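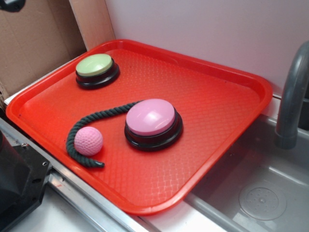

Setting up a dog's button tray

Recordable buttons are easier to teach when they live on one surface with a raised edge. A tray keeps the buttons and the toys they refer to together, and the whole lot can be lifted off the counter between sessions. The method below uses two buttons, a rope and a ball.

What you need

Two recordable buttons with caps of clearly different shades. Pale green and pink are used on this page.
A plastic serving tray with a raised rim and a textured floor.
A twisted rope toy.
A small ball with a dimpled surface.
Fresh batteries, if your buttons take them.
Damp cloth and dish soap.

Step 1. Clean the tray

Wash the tray with dish soap, rinse and dry. Crumbs and hair collect in an embossed floor, so wipe along the pattern in both directions. Check the underside as well. A button that sits on grit will rock when pressed.

Step 2. Record the words

Record one word per button: "rope" on green, "ball" on pink. Use your ordinary speaking voice and leave no gap before the word. On most buttons you hold the record control down, speak, and release – check the leaflet for yours. Play each one back from the far side of the room. If the word is clipped at the start, record it again.

Step 3. Place the buttons

Set the buttons well apart, one towards a corner and the other nearer the middle or the opposite side. A dog's paw is not precise, and buttons placed side by side will be pressed together. Keep each base flat on the tray floor and clear of the rim.

Step 4. Add the toys

Lay the rope in a loose curve on the floor of the tray. The ball goes inside the curve, where the rope stops it rolling. Keep both off the button caps.

Step 5. Test before use

Press each cap at the centre, then near the edge. Both should trigger the word. Lift the tray level with two hands, carry it across the room and set it down. If the buttons slide, put a small square of non-slip shelf liner under each base. 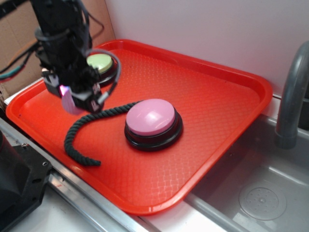 Tredholm, July

Notes added after a season of use

Tassanee Paisan asked whether the ball has to stay on the tray. It does not. For early sessions I now take it off and work with the rope only, leaving both buttons in position. Bring the ball back when the dog presses green without prompting. With our older dog this took 13 sessions, with the younger one 19.

Do not swap the buttons around once training has started. Dogs appear to go by position at least as much as by shade. If you must move one, move it a little at a time.

Inspect the rope before each session. Trim loose strands at the ends with scissors, and discard the rope if the twist opens up along its length. Match the ball to the dog: a small one is a choking risk for a large breed. Put toys and buttons away when you are not in the room.

Clean the caps with a barely damp cloth. Do not put the buttons in the sink. The tray can be washed as in Step 1.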